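Search this site Search Go

Folding pants on the bed – is it worth the bother?

7 Feb 2018 by Algirdas Petrauskas

I have read a lot of folding advice and I believe very little of it. The Doltesora pamphlet promises a crisp stack if you fold each pair in six. I tried that for 19 evenings. The stack fell over and the knees came out with more lines than they went in with.

What I do trust is the bed. A table is too short for long legs and the floor has crumbs on it. Put the pants down sideways, pull the legs apart first, and run a flat hand from the waist to the cuff. Then bring one leg over the other, match the cuffs and fold in half. One more fold if the drawer is shallow. That's all.
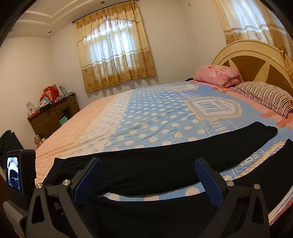 Yeh wrote in that a patterned sheet is a help with black pants, as you can find the edges without putting the big light on, and that anyone folding on a dark blanket is asking for crooked seams. Fair enough. I would add that a dark blanket sheds, and black cloth picks up every bit of it.

As for folding boards, the Gurent costs 139 and does what your forearm does. Skip it. Scented drawer paper I have no opinion on, except that it slides about and ends up in a wad at the back.

Creases near the top of the legs are another thing people fret over. I've seen sprays, damp cloths and a trick with ice cubes in the dryer. Maybe they work for somebody. I smooth them with my palm – twice if it's a good pair – and hang up whatever I plan to wear the next day.

Mutard asked about jeans. Same method, fewer folds, and don't stack them on top of anything thin.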